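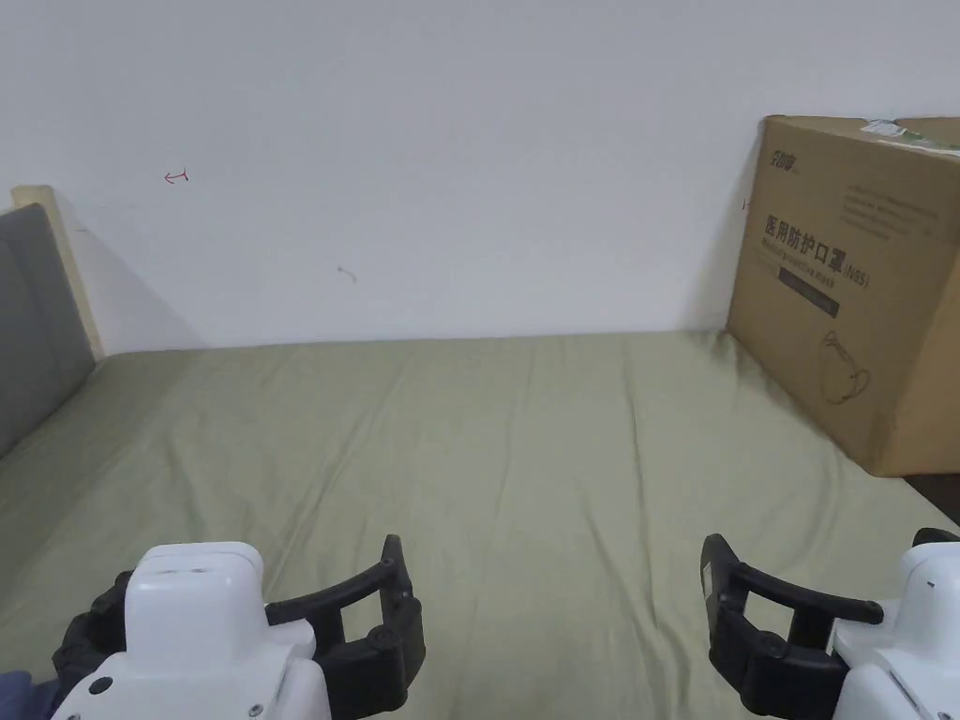

The bed comes first: a chat with Sarmīte Navickas

I'd asked Sarmīte for her best tip on keeping a small flat tidy, and she laughed at me. "Make the bed, then use it as a table!" She moved to Prurutville in September and unpacked nearly everything she owns on a mattress (me, I use the floor, and my back knows it).

A plain green sheet is her favourite, pulled fairly smooth. "I don't iron it. Life's too short, and T-shirts don't mind a crease."

She does one at a time, laid flat.
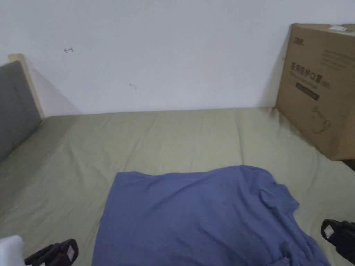 FOLDING

"Sleeves in, sides in, then up from the bottom," she told me. It takes her 20 minutes to get through a full wash, usually with the radio on.

I asked about boxes next, as I never know when to stop keeping them.
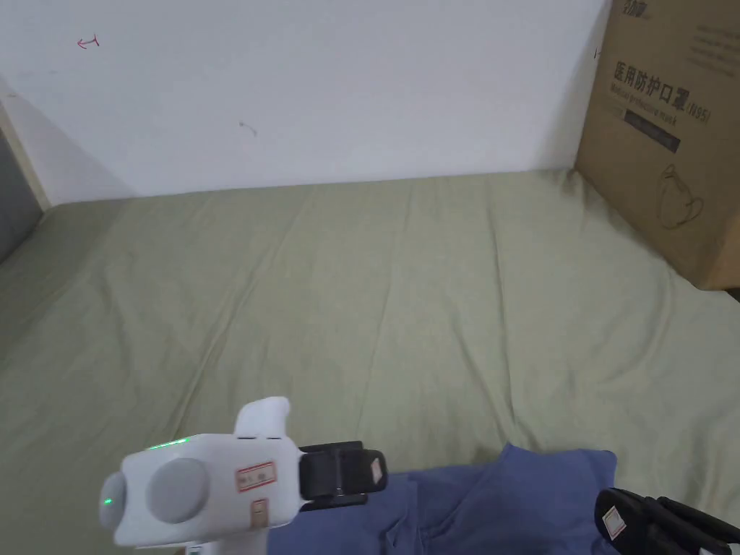

Sarmīte keeps far too many boxes as well, I was glad to hear. She likes sturdy ones for winter jumpers and doesn't care what's printed on them. A carton marked for N95 masks suits her as well as any shop-bought tub, and it can stand on the bed against the wall while she sorts. "Just write 'jumpers' on the lid," she said, "or you'll be opening it till spring."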